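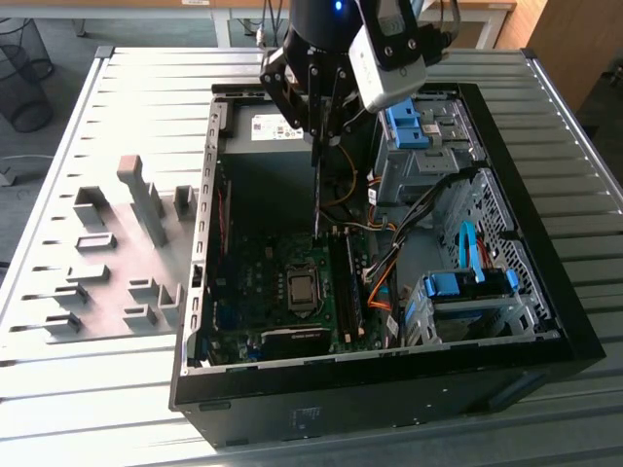 Removing Memory Modules with the Nanari Service Cell

Operators of the Nanari cell should complete the Palacios setup guide before following this procedure. The routine is stored as program 163.

Step 1. Lay the tower on its side on the slatted table, side panel removed and interior facing up.

Step 2. Start the program at reduced speed. The gripper lifts the module by its long edge — keep hands clear of the case. 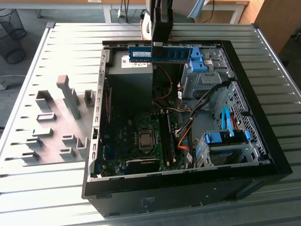 Step 3. Place the module upright in a pair of slotted holders. 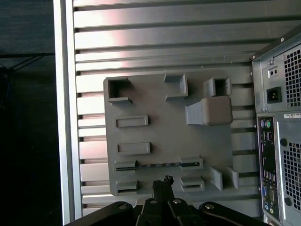
Circuit board standing in the upper pair of slotted holders.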